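Wusthorpe Shared Kitchen
Food storage and preserving area: inspection checklist with comments

Round: February, started 7:30 in the morning, before the first users
Areas: walk-in cold room, chest freezers, dry store, preserving bench, dish area
Marks: OK = in order. FIX = to be repaired or changed before next round. WATCH = allowed for now, look again.

The comments are written by me after each point. Please read them also when the mark is OK, sometimes there is a small remark inside.

1. COLD ROOM

1.1 Temperature on the wall display is 40 °F or lower. OK
Display was showing 37 when I opened the door and 38 when I finished.

1.2 Separate thermometer agrees with the display. OK
I left the thermometer in a glass of water on the middle shelf overnight. Difference was one degree.

1.3 Door closes by itself and the seal is clean. FIX
The seal is clean but the lower corner on the hinge side is folded inward. With a sheet of paper in the door, I could pull it out at this corner without any resistance. A new seal must be ordered from Keskinen, who supplied the door. Until then please push the door with the hand and listen for the click.

1.4 Raw meat and fish are below everything else. OK

1.5 Fresh herbs and leaf vegetables stand away from the fan. WATCH
Parsley and coriander were again on the top shelf directly under the fan. The outer leaves were dry and dark at the tips. I moved them to the left side. It is not a danger for health but it is a pity for the herbs, and the Brornberg group pays good money for them.

1.6 All opened packages have a date. FIX
Three without date: a tub of soft cheese, a bag of shredded cabbage, a jar of tomato paste. The cheese I threw away. The cabbage and the paste I put on the shelf for questions. If the owner does not write a date on them before the end of the next shift, they go too.

2. CHEST FREEZERS

2.1 Freezer A at 0 °F or lower. OK

2.2 Freezer B at 0 °F or lower. WATCH
It was at 3 degrees. There is a thick layer of ice on the back wall and the lid was not sitting flat when I came. After I took away the bread basket which was pushing the lid, it went down to 0 in two hours. Defrosting is still necessary and should be done when freezer A has space.

2.3 Freezer log is filled in twice a day. FIX
I counted 11 empty boxes in the log since last round, nearly all of them evening boxes. Please do not fill them afterwards from memory. An empty box is better for me than a wrong number.

2.4 Frozen goods are closed well and labeled. FIX
Labels with normal pen are not readable after some weeks. The freezer pens are in the drawer under the scale. Write what it is, the month, and who made it. "Green" is not a sufficient label. I opened two bags with this label and one was chopped leek and the other was pesto.

2.5 Bags are frozen flat before stacking. OK
Much better than before. Thank you to the persons who did this.

3. DRY STORE

3.1 Nothing stands directly on the floor. FIX
One sack of onions and one sack of rye flour. The floor there is cold and the bottom of the flour sack felt a little damp. I lifted both on the low rack. The flour should be used first, after someone looks at the bottom part for lumps.

3.2 No signs of mice or insects. OK
Traps in the corners checked, all empty. One pantry moth trap from Veker is past the date on its side and needs changing.

3.3 Potatoes and onions are stored apart and dark. WATCH
They are apart now, but the curtain in front of the potatoes was open. A few were green and I removed them.

3.4 Dried herbs and spices in closed jars. OK
The 1000 ml jars with the rubber ring are good for the bigger quantities. Two rings are cracked, spare ones are in the same box.

4. PRESERVING BENCH

4.1 Jars without chips or cracks. FIX
I passed my finger around the rim of each jar on the bench shelf. One had a chip you can feel but hardly see. Such a jar may look closed and not be closed.

4.2 New flat lids for each batch in the canner. OK

4.3 Pressure canner: gauge, vent and gasket. WATCH
Vent is free, gasket is soft. The dial gauge has no sticker from a test, so I do not know when it was last tested. Please do not use it for beans, corn or meat until this is clear. Open kettle jam and water bath pickles are not touched by this.

4.4 Tested recipe is on the bench during work. OK
The folder is complete. Somebody put in a hand-written page for garlic in oil, to be kept at room temperature. I took this page out. Garlic in oil must go in the refrigerator and be used in a few days, or be frozen.

4.5 Timer works. OK
Set for 30 minutes, it rang at 30 minutes.

5. DISH AREA AND HANDS

5.1 Hot water at the hand sink. OK
It came to 109 °F after a short wait.

5.2 Soap and paper towels. OK

5.3 Cutting boards without deep cuts. FIX
The green board is finished. Knife marks are so deep that the brush does not reach inside. Please throw it away and do not take it home for the garden.

5.4 Cloths are changed each day. WATCH
There was one cloth hanging over the tap and it had a smell. The clean ones are in the upper cupboard, there are plenty.

To do before next round: seal for cold room door, defrost freezer B, test of the dial gauge, new green board, new moth trap. The log boxes are for everyone.

Remarks can be added under the checklist as before.

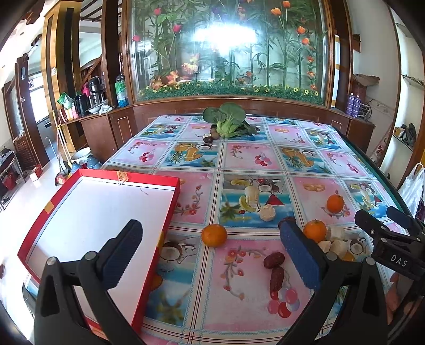

Brornberg group: About point 1.5, we have started to wrap the parsley in a slightly damp towel and put it in a box with the lid half open, and it stays good until the weekend cooking. Can we have the left side of the middle shelf for this box? Also the tomato paste in 1.6 is ours, we opened it the evening before your round and it has a date now. The cabbage does not belong to us.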